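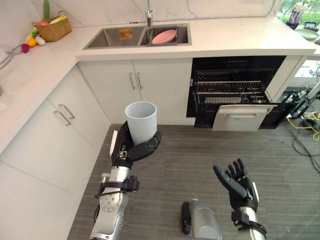

Ogbonna
Course tutor, Household Skills

Handout 3: The Sink and Its Neighbors

Last time we covered stoves, and most of you still have eyebrows. Today is the sink.

A double basin is a promise you make to yourself. One side is for washing, the other for draining, and by the second week of a semester both are usually for soaking a pan you've stopped making eye contact with. Pick your sides now. In our kitchen the rack tray goes in the right basin, and the pink plate shows you where. The left basin stays clear until you're ready to wash.

Order of work: cups and glasses first, then plates, then anything greasy. Hold a cup by the lower half and keep your fingers off the rim. People drink from that part.

Produce lives at the far left end of the counter, in the wicker basket. An orange that has left the basket is still your responsibility – so is the cucumber-like vegetable. Rinse what you're about to eat and leave the rest alone.

Quartz forgives a lot, but it doesn't forgive a hot pan. Use a trivet.

For next class, read the Faketti notes up to page 36 and wash one full load by hand at home. Write down the order you did it in. "All at once" was submitted last October and did not receive credit.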